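# Is a care plan on a washing machine ever worth the money?

Grallside Neighbours Help Board > Home and Appliances

**pegbag**

We bought an Arnberg washing machine in the spring from the Adugna shop by the station. It cost £545, which was more than I wanted to spend, but the old one had started walking across the floor and I'd had enough. It has been fine. It washes clothes.

Since then I've had three letters and two phone calls from Plandine offering me a care plan. The price is £115 a year for the washer on its own, or £708 up front for three years on "the whole kitchen", meaning washer, fridge freezer, cooker and dishwasher. We haven't got a dishwasher. When I said so, the man told me the price would be the same and I could think of it as cover for the future.

My husband says pay it for peace of mind. I think peace of mind is what people sell you when they've run out of anything else. But I've been wrong before (we turned down boiler cover and then had a dreadful December), so has anyone claimed on one of these and got what they expected? I don't need to hear from anyone who has it and has never used it.

The letter says my protection is "due to lapse", which puzzles me as I don't remember having any.

**Izzati Pangaribuan**

I had the single appliance plan for two years and claimed once, so I suppose I qualify.

The letter first. "Due to lapse" almost certainly means the maker's guarantee that came with the machine. Dig out your paperwork and find the real end date before you do anything else. Mine had five months left to run when I got the same sort of letter, and in my irritation I nearly paid for cover I already had for nothing.

Now the sums. If you pay £115 a year you've handed over more than the price of the machine by the end of year five. Mine also had a claim limit of £500, so it would never have paid for a like-for-like replacement of a machine costing what yours did. I only found that on the fourth page. The sales leaflet said "repair or replace", in large letters, with a picture of a smiling family who had presumably not read the fourth page either.

The £708 deal is worse in your case, as you'd be paying for a dishwasher that doesn't exist. I would ask him to put "cover for the future" in writing and see how keen he is.

My claim was for a door catch. They did send someone, I'll give them that. It took eleven days and two missed appointments, and the chap was polite and quick once he turned up. The part was cheap when I looked it up afterwards. So I had paid two years of fees for a morning's work I could have got from any local repairer.

The thing people don't check is what gets left out. On my policy the list went like this:

- lids, caps, covers, brackets and trim, unless the machine "cannot operate" without them
- scratches, scuffs, stains and discolouring of any kind
- blockages, which they put down to the user
- anything to do with your plumbing, right up to the hose
- faults that were there before the plan began, and they decide which those are

Read that list again and think about what goes wrong in an ordinary house. In mine it's bits of plastic and it's blockages. The motor has never given me a moment's trouble in any machine I've owned. A mark on a white plastic surface won't get you a penny either, and nor should it really, but don't let the words "accidental damage" make you think otherwise.
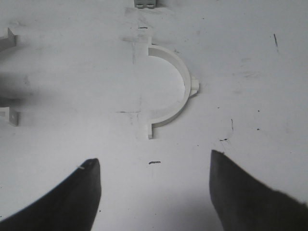
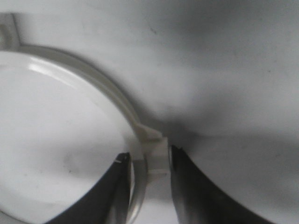 Lev Palamarchuk replied that all this was fair as far as it went, but that a list of exclusions looks bad on every policy ever written, and that what matters is whether you could find the money for a new machine next week. If you could, he said, skip the plan. If you couldn't, then a monthly payment you can manage may beat a bill you can't, even when the sums come out against you over five years.

I take his point, though I'd still say a savings pot does the same job and doesn't have a fourth page. Put the same amount away each month. If the machine dies in year one you're stuck, I admit that, but in year one you've got the guarantee. By the time it runs out there should be something in the pot.

**Lev Palamarchuk**

Putting my own answer in as the comment got long.

I've no love for Plandine. I rang them for a price out of curiosity and was quoted one figure, then a lower one when I said no, then a lower one again when I said goodbye. Anything that can drop that far in one phone call was never priced on the risk of your washer breaking. So if you do decide to go ahead, say no twice first.

A few things I would want in writing:

- the start date, and whether there's a waiting period before you can claim
- whether they can write the machine off and give you vouchers, and for which shop
- whether the price is fixed or goes up after a claim
- how you cancel. Mine (a different firm, years ago) could only be cancelled by post

And go and talk to Adugna. You may have rights against the shop if the thing fails early through a fault, and that costs you nothing at all. Shops tend to go a bit vague when you bring it up. Stand there until they stop being vague. Take the receipt.

On the savings pot, I agree in theory. In practice mine got spent on a tent. I don't think I'm the only person this happens to — some people would be better off with the bad deal that they can't raid. Only you know which sort of household you are.

**dunlin44**

never had cover on anything in my life. washer is older than my youngest and she's at college. clean the filter, don't overload it, leave the door open after. they are all a con

**pegbag**

Thank you all, even dunlin. I found the guarantee in the drawer with the takeaway menus and it runs for a good while yet, so that letter was nonsense. I've been through the Plandine booklet too and ours has the same £500 limit, on page six in our case. My husband has gone quiet about peace of mind.

I'm going to say no for now and start a pot, and he isn't having the card for it. Will ask Adugna about the vague business on my next day off. Does anyone know if ringing to say no stops the letters, or does it just tell them I'm in?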